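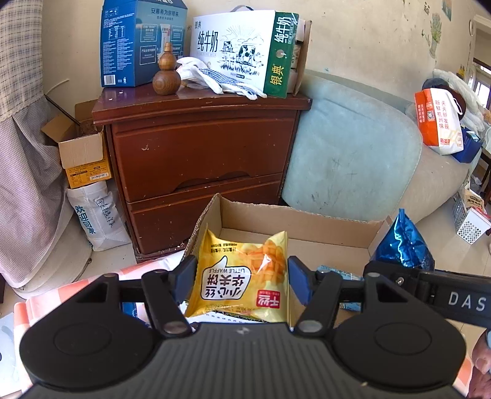

4. Checking and Labeling Episodes in Plellora

Last updated: June
By Feven Habte

This section covers the steps between copying recordings off a hand-held gripper and starting a training run. It assumes you have finished Section 3 and that the gripper's camera and tracking files are already in your Kultach project folder. If the folder holds only video files, go back and repeat the import with tracking turned on.

4.1 Open the session

1. Start Plellora and choose Session > Open.
2. Select the project folder, not the video folder inside it.
3. Wait for the index to build. The bar at the bottom of the window turns gray when it is done. A session of 100 episodes can take several minutes the first time you open it.
4. Check the episode list on the left. Each row has a number, a length in seconds, and a status mark.

Note: Do not rename video files once the index exists. Plellora matches video to tracking data by file name. A renamed file shows up as "orphan" and is left out of the export.

4.2 Check the jaw opening

The gripper has no motor encoder, so the software works out the jaw opening from the picture. It looks for the two blue grip pads and measures the distance between them in every frame.

1. Pick any episode in which something is being held and pause while both pads are in view. A yellow snack package held over an open box works well, with strong contrast between the wrapper and the blue rubber.
2. Press W to show the width overlay. A line should run from one pad to the other.
3. Step forward with the right arrow key. The line should stay on the pads as the jaws move.
4. If the line jumps to something else, open Detection > Search Area and drag the lower part of the box in until it covers only the space the jaws can reach.
5. Press R to run detection again on this episode.

Caution: Other blue things can confuse the detector. Foil bags are the worst, as the highlights move when the camera moves. Check every episode recorded over a box of mixed snacks, even when the status mark is green.

Note: The search area is saved per gripper. If you recorded with more than one gripper, set it once for each of them.

4.3 Mark the start and end of each grasp

1. Select an episode and press G. Plellora proposes a grasp start (jaws begin to close) and a grasp end (jaws open again).
2. Drag the markers if they are off. Put the start marker on the first frame in which the jaws move toward the object.
3. If an episode has more than one pick, press Shift+G to split it. Leave at least 6 frames between one grasp end and the next grasp start.
4. Type a short label. Use what the object is and where it goes, for example "waffle pack, box". Keep brand names out unless your task needs them.
5. Press Enter to save and move to the next episode.

Text on a package is often upside down or sideways from the gripper's point of view. Leave the video as it is -- the policy sees the same view at run time, and a rotated clip will not line up with the tracking.

4.4 Set the task region

The Sisay planner needs to know which part of the room matters. Everything outside the region is still passed to the vision model, but it is not used to score grasp targets.

1. Open Task > Region and choose a frame with the container in view.
2. Click the corners of the container opening. Box flaps should be left outside the outline.
3. Click Propagate. The outline follows the container through the episode.
4. Scrub through at double speed. Where the outline drifts, stop and move the corners by hand.

Furniture, bags, and curtains in the background do not need to be outlined or blurred. Faces and street addresses do. Use Edit > Mask for those before you export.

4.5 Export

1. Choose File > Export > Mesetti format.
2. Set the frame skip to 2 unless your controller runs at full camera rate.
3. Leave "Drop episodes with tracking loss" checked.
4. Click Export and read the summary. Our last kitchen and bedroom set came out at 2,387 grasps. If your own total is far below the number of grasps you marked, look for orphan files first (see 4.1).

Caution: Exporting to a folder that already holds a Mesetti set overwrites its normalization file. Any policy trained on the old set will then run with the wrong jaw scale -- it may close too hard or fail to close at all. Always export to a new folder.

Training settings are covered in Section 5.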